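Support ticket: spin cycle stops early, clothes come out heavy
Machine: Soner freestanding washer, 5 kg
Site: shared laundry, Poltholm
Status: open
Last updated: March, 16:40

Opened by tenant rep. Machine fills, washes, drains, then gives up on the final spin. Display goes back to the start screen as if the job were done. Clothes come out far too heavy to hang. I have been told by the Raju helpdesk that this is "almost always overloading". I weighed the load on the bathroom scales before I rang them and it was under the limit, so I would like a different answer.

Reply from Raju helpdesk (pasted from email): Please reduce the load, use a lower dose of detergent and run an empty hot wash.

Did all of it. Half load, half dose, empty hot wash at the top temperature. Same result on the next wash. I don't see how detergent stops a drum from turning, but I have done it now so it can be crossed off.

Second reply: Please check that the machine is level.

Checked with a proper spirit level, front to back and side to side. One rear foot was a touch high and I wound it in. The machine is quieter in the wash, I'll give them that. The spin still cuts out. It ramps up, slows, tumbles the clothes about a bit, ramps up again, and after the fifth go it stops for good. Whoever wrote the manual calls this "load balancing" and says it is normal. The page doesn't say how many tries are normal, or what to do when it runs out of them.

Things tried so far:
- Pump filter out and cleaned. One hair grip and some grey fluff. No change.
- Drain hose off the wall, checked for kinks, put back. No change.
- Drain and spin only, nothing in the drum. Spins up to full speed and finishes.
- Drain and spin only, two bath towels. Fails.
- Drain and spin only, a mixed load of shirts and socks. Finished once, failed twice.

The empty run matters, I think. If the motor or the door lock were at fault I would expect it to fail with nothing in there as well. The helpdesk didn't take this up. They asked for the serial number again. 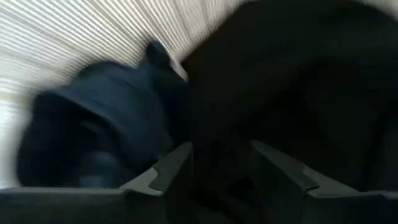 Someone on the Ralel owners' forum has a machine that looks to be the same thing with a different badge, and swears by a new set of brushes for the motor. Plenty of people under the post agreed with him. None of them said what fault they had before they changed theirs, and two had bought the whole motor, so I'm not spending 25 quid on the strength of that.

A better suggestion further down the same thread was to push down on the drum with the door open and let go. It should come up and settle. Mine comes up and bounces, with a dull knock from the back left. Took the lid off (unplugged first, two screws at the rear) and looked down the side with a torch. The damper on that side has oil down it and I can move it by hand with hardly any effort. The one on the right takes a real shove.

So my reading is a worn damper. The drum swings too far once there is any weight in it, the machine decides it can't balance the load, and it gives up. I may be wrong, but it fits the empty run and it fits the towels, which is more than the detergent did.

Sent this to Raju with the results of each run. Their reply: an engineer visit can be booked, charged if the fault is "found to be due to customer use". I have asked what customer use would wear out one damper and leave the other alone. No answer yet.

Parts: the Soner list shows the dampers as a pair. The seller's page says they suit "over 2000 models", which does not fill me with confidence, so I have asked for the length between the pin holes before ordering. Will measure the old one at the same time.

Until then: small mixed loads only, no towels, no bath mats. If the spin fails, run drain and spin once more and then leave it alone. Please stop pressing start over and over, the knocking is worse each time.

Next action: waiting on pin measurement from seller.

We use cookies to keep you signed in and to measure visits. Accept all | Manage settings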